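Punar Two-Arm Bench Kit, after a winter of use

I promised a few of you I would write this up once I had lived with the Punar kit for a good long stretch, and I kept putting it off because every time I sat down I had changed my mind about something. Well, I have stopped changing my mind, more or less, so get yourself a coffee and settle in.

For anyone new to the site, the Punar kit is a starter package for people who already have a pair of arms and want them to do fiddly jobs together. You get the grippers, the adapter plates, a small camera with its bracket, a bag of cables, the control software, and a year of phone support. What you don't get is the arms, and I do wish they would say so in bigger letters on the order page (I had two people write to me last fall thinking otherwise, and one had already paid the deposit).

My own interest is network racks. I look after the wiring for a few small offices, and plugging and unplugging patch cables is the kind of work I would dearly love to hand off some day. So that was my test from the first week, and I never really moved on to anything else. A network plug is a mean little part to work with. The clip is springy, the cable behind it has opinions about which way it wants to lie, and the port gives you next to no room on either side.
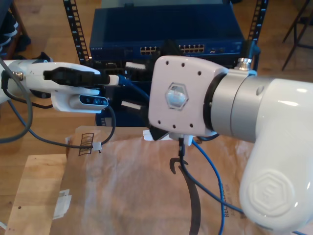
Darnell wrote in to ask whether the Detovex grippers wouldn't handle cable work just as well for less money, and said he'd had good luck with theirs on ribbon connectors. It's a fair question, and I borrowed a Detovex pair for a couple of weeks before I bought these. They close faster and they are cheaper, no argument there. Where I struggled was with the short boots on network plugs, which kept rolling a little in the fingers, and I'd end up straightening them by hand. With the Punar set I do that much less often. If ribbon cable is your main job I would take Darnell's word over mine!

Setup took me two evenings, and most of the second one went to the camera calibration. The software walks you through it, but it assumes you have already read the other manual, the one in the separate envelope. Read that one first. Once I had the camera sorted, the arm found the right port far more often than I had expected it to, and I'm afraid I called my sister to tell her so.

I logged 1,000 plug cycles by February and passed 2,000 this spring. In that time I replaced the finger pads once, for $220 with shipping, and I still think that's steep for what is a small amount of rubber. Marsden sells a pad that fits if you trim it, and I have one set waiting in a drawer to try.

My other grumble is cables. They give you plenty of length, so you'll want to spend a quiet afternoon deciding where all of it goes before you let anything move. I ordered a pack of Wulline clips and they have been lovely, though the adhesive doesn't care for a dusty surface. 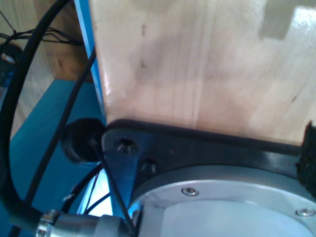
MOUNTING AND HARDWARE

The adapter plates are the part I would buy again without a second thought. The screw holes line up, which sounds like faint praise until you have spent a Monday night with a file and somebody else's bracket. Do check the screws after the first few days of running, as two of mine had backed out a touch. The printed torque chart is tiny, so make yourself an enlarged copy and tape it up near the bench. Spare screws come in the kit, in a little bag at the bottom of the carton, and I very nearly threw mine out with the packing paper.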